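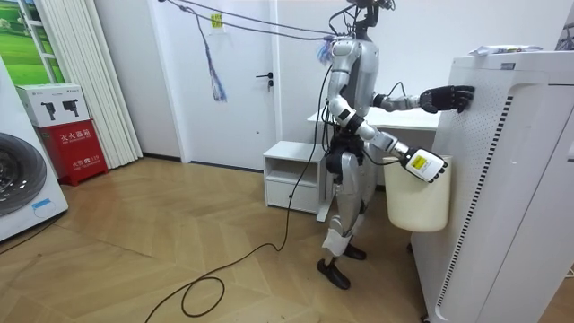
Where does dust come from?

Mostly, I am sorry to say, from you. Not only you, of course. Your jumper helps, and so does the carpet, the cat, the toast you ate on the bed and whatever blew in when the door was open. But little bits of skin drop off people all day long, and they have to land somewhere. Usually it's on top of the wardrobe, where they can stay for years without being asked to leave.

So how do you get dust out of a room? You can wipe it up with a damp cloth. (A dry one mostly gives it a short flight and a new place to sit.) But some dust is so small that it floats about and won't come down to be wiped. That is a job for an air purifier.

An air purifier sounds clever, and it would like you to think so. Inside, most of them are a fan and a filter. The fan pulls air in through lots of small holes or slots. The filter is a thick, folded sheet with gaps far too tiny for you to see. Air squeezes through and a lot of the dust gets stuck. Then the cleaner air is pushed back out, ready for you to breathe, sneeze into and generally spoil again.
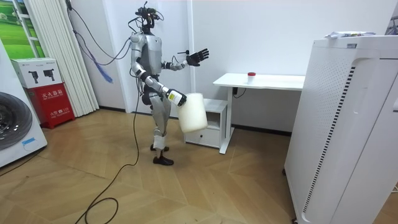

A tall white air purifier, with slots down one side and a grid of little holes. The folded paper on top is not part of the machine.

Why fold the filter? Try it with a sheet of paper. Pleat it like a fan and it fits in a much smaller space, but it's still the same amount of paper. More filter in less room means more places for dust to get caught.

What can't it do? Quite a lot. It can't pick up crumbs. It can't empty a wastebasket, and it has no opinion about socks. Dust that has already settled on a desk will stay there until a person with a cloth comes along, and that person may be you.

Ah-rin Ok wrote to ask whether you can use the top of a purifier as a shelf. It's flat, so everyone does. But many of them blow air out of the top, so find out where yours does it before you park your homework there.

Next time: what is fluff, and why is it always in your pocket?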